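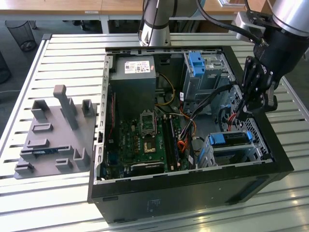 A desktop computer with its side panel taken off. The grey metal box is the power supply.

Why does a computer get warm?

Put your hand near the back of a computer that has been on for a while. Do you feel the warm air? Many children ask where this warmth comes from, when there is no fire inside and no heater.

The answer is electricity. When electricity moves through a wire or a chip, tiny particles called electrons travel through the metal. On their way they bump into the atoms of the metal. Each bump makes the atoms shake a little more, and when atoms shake more, we feel it as heat. You can try something similar: rub your hands together quickly and count to 11. They become warm too, but there the reason is friction.

The power supply also makes some heat. It takes the strong electricity from the wall and changes it into a weaker kind that the chips can use. A small part is lost as warmth on the way.

Too much heat is bad for chips. They become slow, or the computer switches itself off to stay safe. So most desktop computers have fans, which push the warm air out and let cooler air come in. Many chips also wear a piece of metal with thin fins, called a heat sink. The fins have a lot of surface, and the heat can leave from all of it - a bit like the big ears of an elephant, which help the animal to cool down.

Snædís, who is nine, asked us if a computer can warm up a bedroom. Yes, a little! If it works hard behind a closed door, the room gets warmer after some hours.

Please remember: never open a computer or a power supply without an adult. It can be dangerous even when the plug is out.

Words to learn
Atom: a very small piece that all things are made of.
Friction: what happens when two things rub together.

Text: Edith Flores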